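Beschaffungsplanung für den Zweiarmplatz: Stand April 2022

Nach Rücksprache mit Gisela Gaete habe ich den Entwurf des Investitionsplans für unseren Versuchsplatz noch einmal überarbeitet. Die ursprüngliche Aufstellung berücksichtigte im Wesentlichen die beiden Arme und die Greifer. Verbrauchsmaterial, Ersatzteile und Verkabelung waren unter »Sonstiges« zusammengefasst, was sich bei der Prüfung als unzureichend erwies.

Für Greiferbacken und Auflagen sind nunmehr 500 Euro je Halbjahr vorgesehen. Das Angebot von Gullutach sieht eine Lieferzeit von bis zu 60 Tagen vor; Mustovance liefert schneller, gewährt jedoch keinen Rahmenvertrag. Eine Entscheidung steht noch aus. Die Position 38 (zweite Kamera mit Halterung) bleibt unverändert.

Priit Kazlauskienė hat angeregt, die Übergabe folienverpackter Gegenstände als eigenen Arbeitspunkt zu führen. Dem schließe ich mich an – knittrige Folie stellt an Greifkraft und Bildauswertung andere Anforderungen als ein glatter Karton, und die Auswahl der Greiferbacken hängt unmittelbar davon ab.

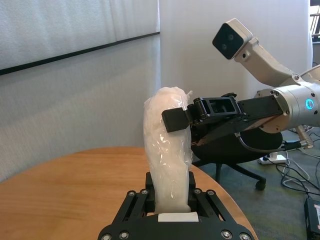 Offen ist ferner die Frage der Stromversorgung. Vorgesehen sind fest montierte Steckdosenleisten und ein Kabelkanal, veranschlagt mit 308 Euro einschließlich Montage. Der Betrag ist im Entwurf bereits enthalten. Die Wartung beider Arme soll ab September über Ozoliņš abgerechnet werden, sofern die Haushaltsstelle bis dahin freigegeben ist.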